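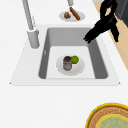 Simulated view: sink and plate.

About Grilberg

Grilberg is an engineering company working on ground-based radar and the test equipment that goes with it. Our customers are armed forces, repair depots and the larger contractors who supply them. We do not make missiles, launchers or vehicles. Our work starts at the antenna and ends at the operator's display.

The company was set up by Samuele Marino and Américo Baptista, who had worked together on the upkeep of mobile surveillance radars. Much of that equipment was sound mechanically but used signal processors for which spare parts could no longer be bought. Their first contract was to replace one such processor without changing the cabinet, the power supply or the cable runs. Replacement work of this type is still the largest part of our business.

What we do

Radar life extension. We design replacement receivers, processors and displays for radars already in service. Each unit is built to fit the existing mounting points and connectors, so that it can be exchanged at a depot. Where the original drawings are missing we measure the equipment and produce a new set, which is handed over to the customer at the end of the contract.

Target simulation. The Elteo is our target generator. It feeds artificial echoes into a radar receiver and can present up to 700 tracks at once, with clutter and jamming added as needed. It is used for acceptance testing and for crew training where live flying is too costly or the airspace is not available. The current version takes 8 receiver channels. Earlier versions took 2 and can be upgraded at our works.

Field testing. The Zeng is a portable test set for checking transmitter power, receiver noise and antenna alignment on site. It runs from vehicle power or mains and stores its results in a plain text format. Calibration is carried out by us once a year, normally in November, though other dates can be arranged.

Where we work

Design, assembly and environmental testing are all done at Braltby. The site has a screened room, a vibration table, a temperature chamber and an outdoor antenna range. The range is used in daylight only, and transmissions stop at 17:00 under the terms of our licence. Visitors must give notice in advance and bring proof of identity. Phones and laptops are left at reception.

How we are organised

Samuele Marino is responsible for engineering and Américo Baptista for production and customer support. Each contract has one lead engineer, who stays with it from the first survey through to the end of the warranty period. Faults reported from the field go to that engineer first — there is no separate help desk.

Software is written in house and kept under configuration control for the service life of the equipment. We hold build records and source code for every unit delivered, including those no longer in production.

Export

All sales outside the country are subject to an export licence. We can't quote prices or release technical data until the end user is known.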